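A robot that can fold a shirt has to see it done first, many times over. At Kestine, a small workshop in Vamenmont, that means a person at a table with a gripper in each hand and a basket of cloth.

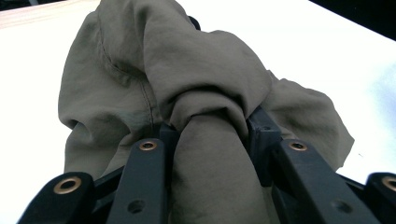 *Words by the Gindanano features desk*

The project is called Sanna, and it began in May with 30 trial recordings. The aim is 2,000. Each one is a short run of a single task, done by hand with the same kind of jaws the robot will use.

Cloth is hard because it never lies the same way twice. A pinch in the middle lifts one shape, a pinch at a seam another.
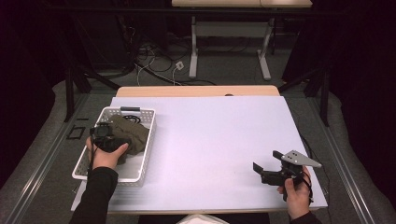
## What gets kept

The first 500 recordings were checked by eye, and 300 went into training. Runs where the operator hurried were dropped. Slips stayed in - the team wants the system to learn how to recover from a poor grip.
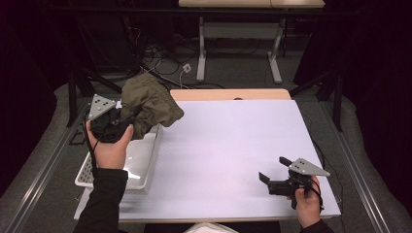
Two-handed work is the part Kestine finds slowest to teach. Operators tend to let one hand do everything. With the left gripper closed on the green cloth over the basket and the right one open, the system still needs to learn what the free hand should do next. Waiting counts as a move, and it is recorded too.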